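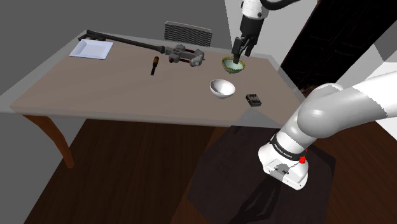
Plerkthorpe Kidney Support Group, Newsletter and Outings

Visit to the Lendow dialysis centre

Posted April 7, 2020

Six of us went out to the Lendow centre in January for its open afternoon. All group visits are on hold for now, so this report is going up later than planned, mainly for members who couldn't come and who may be offered a chair there once treatment places are reassigned.

Lendow is the older of the two centres that take patients from our side of the river. The Murthy wing was added to it for people on evening and overnight treatment, and that was the part most of us wanted to see. The bus stop is across the road from the main doors, but the crossing is slow and the footpath on the far side has a steep camber. Two of our group use walkers and found the side entrance easier. It has a ramp and a bell, and staff answered the bell within a minute or so.

We were asked to wash our hands at the door and again before going into the treatment area. Anyone with a cough had been told beforehand to stay home. The nurse who showed us through said the same rule applies to visitors all winter, because a cold that means a few days on the couch for most people can put a transplant patient in hospital.

The evening unit is quieter than the daytime one. The lights can be dimmed over each chair separately, and there are blankets, although regulars told us to bring our own. Patients on the overnight program arrive after supper and are finished before breakfast. One man said he had gone back to full-time work since switching. A woman across from him had tried it and returned to mornings, as she never managed to sleep with the line in.

We also saw the water treatment room, behind a locked door at the end of the hall. The technician explained the filters and the daily tests, and said a failed test means sessions are moved or delayed until the problem is sorted out. It was noisy in there and hard to follow from the back.

Questions about vaccines took up most of the tea break. Hepatitis B shots are given on site, and blood is checked afterwards to see whether they took. People with weakened immune systems sometimes need another course. Flu shots are offered at the chair each fall, and family members are encouraged to get theirs at a pharmacy.

Parking is $6 for the afternoon. Regular patients can apply for a pass at the front desk, and the form has to be signed by the unit. The cafeteria closes early, so anyone on the evening program should eat first or pack something that fits their diet sheet.

The group paid $184 for the van. The Zondavov fund, which helps members with travel to treatment, stood at $800 before the trip and was not used for it. The goal for the year is still $3,000.

Members with a treatment appointment should follow whatever their own unit tells them about arrival times and screening at the door, as the arrangements we saw in January have changed. The diet sheets we brought back can be mailed out on request.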